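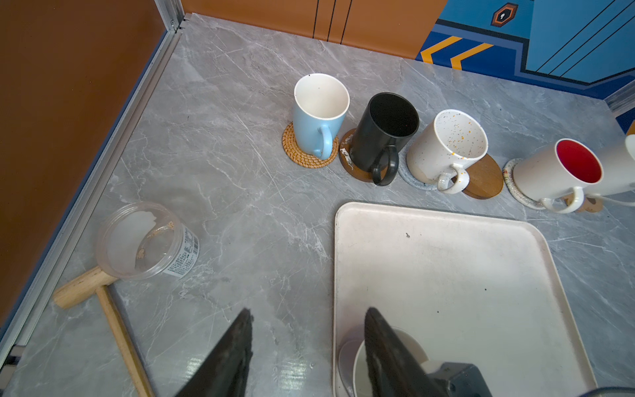
About Flakora

Mugs and coasters. Mostly. Also trays, a few bowls, and whatever wooden bits and pieces we can get hold of that month.

We're a small homewares shop with a workroom and a test kitchen out the back, and this page has needed rewriting for ages, so bear with us. Last updated 15th October, between deliveries.

How it started

Seung-woo Cha started Flakora with a market stall, one trestle table and a few tubs of seconds from a pottery that was closing down. Good mugs, wonky glaze. Sold the lot before lunch the first Saturday and then had nothing to sell for a fortnight.

People kept asking for something to put under them. Seung-woo had been turning offcuts into coasters at home, not very well (his words), and brought a shoebox of them along the next time. The coasters outsold the mugs. Still do most weeks.

From there it was a shared shed, then a bigger shed, then the shop we're in now. The shop opened in March, in a heatwave, with half the shelving still flat on the floor and the eftpos machine not talking to anyone. We took cash and wrote IOUs.

What we do

We pick, test and sell everyday kitchen things. Stuff for the bench, not the display cabinet. If it can't cop being knocked about next to a kettle, we don't want it.

Mugs – plain ones, speckled ones, two-colour ones with a bright inside. We're fond of a white mug with a red interior at the moment, and there's a pale blue that's been hanging around the test kitchen so long it's basically staff. Matt black for people who hate seeing tea stains on the outside. All sorts of handles. We care a lot about handles, see below.

Coasters – woven rattan, light wood, dark wood, speckled. Round, nearly always. We did square for a while and they kept coming back.

Trays – rectangular, rounded corners, raised rim. Big enough for a proper breakfast.

Bowls – a small range. Cereal, soup, two-minute noodles at 10 pm.

Wooden tools – comes and goes. Spreaders, scrapers, spoons. Ask.

Our ranges

Three names you'll see on the labels.

Climine is the everyday one. Straight sides, thick base, stacks if you're careful. Most of the plain colours are Climine and it's where we tell people to start.

Dzene is the speckled one. Every piece comes out a bit different and we can't match them on request, sorry, we do get asked. If you want six the same, go Climine. If you want six that look like they're related, go Dzene.

Kumell is coasters and trays only. Seung-woo's baby. The wooden ones are still oiled by hand at the back table and they will mark if you leave a wet glass on them all weekend. A rub with a bit of oil brings most of them back.

The test kitchen

It's a bench, really. Grey marble-look top, orange-brown behind it, and a painted panel with chevrons which is about as fancy as we get. Mugs live in a row along the back, each on its coaster, and no two the same. That's on purpose. We mix the ranges up so we can see what gets reached for first.

Everything new does time on the bench before it goes on the website. Tea, coffee, soup, the dishwasher, somebody's lunch. We want to know if the glaze goes dull, if the handle gets too hot, if the thing rocks when you put it down. A coaster that sticks to the bottom of the mug and drops on your foot gets sent back to the drawing board, and we've had a few.

Bench stuff gets worn. One of the dark wooden coasters has a chip out of its edge and it's stayed in use. The big off-white tray's got a few specks on it. There's normally a jar lying on its side and something wooden next to it as well. We don't tidy it up for vistors, so if you come to a workshop you'll get it as is.

What we look for

Handles first. Two fingers minimum, three if you've got normal hands. We've knocked back gorgeous mugs over a mean little handle.

Then the base. Flat, with no scratchy ring on it. Run your thumb around an unglazed foot and you'll know whether it's going to wreck a table.

Weight. Hard to put into words. Full, it shouldn't feel like gym equipment.

Colour last. Colour sells the first mug, the rest sells the second one. Most of our regulars bought one mug on its own, took it home, and were back for more inside a month.

For coasters: wide enough for a big mug with a bit spare, a proper edge, and it has to sit flat. Rattan ones we check for loose ends. Wooden ones get sanded again if they feel rough, even if the maker's already done it.

Some numbers, seeing as people like them

3328 orders packed last financial year. Biggest year yet.
40 designs on the shelf at any one time, give or take none, that's how many hooks and slots we've got.
287 mugs in the seconds sale last time. Gone in a weekend.
Some 3000 coasters through the workroom since we moved in.

Seconds

We still do them, it's how we started. Pinholes, a drip in the glaze, a handle a whisker off centre, a coaster with an odd bit of grain. Nothing cracked and nothing that leaks. They sit on the bottom shelf near the door with a green dot on them and they're not on the website, because photographing every flaw took longer than making the things.

The big seconds sale is twice a year. Mailing list hears first. Bring your own newspaper for wrapping if you can, we always run out.

Packing and postage

Paper and cardboard. Mugs get wrapped one by one, handles stuffed, then boxed with the coasters in between. If you've ordered a tray it goes in its own carton so you may get two parcels, sometimes on different days. Not ideal but trays and mugs in one box was a bloodbath.

Orders in by midday usually go out that arvo. Breakages: send us a photo within the week and we'll replace it or refund, your call. You don't need to post the bits back.

Workshops

Small ones, in the test kitchen, evenings. Coaster sanding and oiling is the popular one, you take home what you make. We also run a "fix your bench" night, where you bring photos of your kitchen and we talk about where the mugs should go, what ought to be within reach of the kettle and what could go live in a cupboard. Sounds silly. Books out every time.

Tea supplied. Closed shoes please, there's always a drill going somewhere.

Who we are

Seung-woo runs the show, does the buying, and still oils the Kumell coasters himself. The rest of us swap between the counter, the packing table and the workroom depending on who's in that day. Everyone packs. Everyone washes up too, including Seung-woo, there's a roster.

Cafes and offices

Yes we do wholesale. Climine is the one for cafes – it holds up and we can usually top up a colour later on. Dzene we'll do for offices if you're happy with a mixed lot. Kumell depends on how much timber we've got. Email with rough quantities and when you need them by, and please not "next Tuesday".

No logo printing. We tried it once, the results were dreadfull, we gave the money back.

Come and see us

Shop's open Tuesday to Saturday. Parking round the back, watch the pole. If the front door's shut but the lights are on, knock, we're probably in the workroom with the sander running.

Pick things up. Hold them like you would at home. Ask for a cuppa in the one you're thinking of buying and if we're not flat out we'll make you one.

Questions, seconds list, workshop dates: use the contact form, or ring the shop. Mornings are better.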